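## 4. Your first sort: blocks into bins

You've got both arms powered and homed (Section 3), so now comes the good part! Block sorting is the routine we run on every new Nudbridge bench kit, and it's still my favorite, because you learn more from one messy tabletop than from an hour of menus.

**Before you start**

- Chairs back, sleeves clear of the rails.
- Emergency stop within reach of whoever is driving.
- Cables routed off the tabletop and behind the arm bases.

> **Caution:** Never reach over the table while the status line reads ACTIVE. Press Hold first, wait for the tone, then move your blocks.

1. Put out your bins. Anywhere both grippers can reach is fine, and they don't have to line up.
2. Scatter a few blocks on the bare wood. Mix sizes and colors, and turn some of them at odd angles.
3. In the Teltico panel, open **Tasks > Sort** and load profile 126.
4. Set the speed to 10 percent. Yes, it's slow. Leave it there for the first few runs!
5. Press **Start** and guide one arm to a block. Keep the fingers wide open until they're down on either side of it, then close.

Bins, loose blocks and both kinds of view, overhead and wrist: 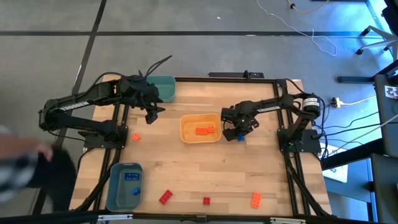
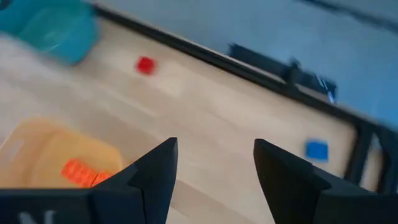
6. Lift straight up before you travel. If the fingers brush the rim of a bin, go back to step 5 and start the lift again.
7. Lower into the bin and open the fingers. Dropping from high up works too (it's a lot of fun), but small blocks bounce.
8. Swap arms and repeat. Most people find one side easier, so give the awkward side some extra turns.
9. Press **Save run**, give it a name you'll recognize next month, and play it back at the same speed.

**Note:** If a wrist view looks washed out, lower its exposure to 152 in **Views > Wrist**. Ghazala Pirzada on our support desk worked that value out under bright office lights, and it has held up nicely in every room we've tried since. Fast moves will still smear a little at that setting.

**Note:** Error 209 means a gripper has closed further than the profile expects, nearly always on thin air. Open the fingers, press **Clear**, and carry on with the same run. You don't need to home the arms again.

Once you can fill a bin without a 209, try the two-arm handoff in Section 5. It's harder, and it's terrific when it clicks.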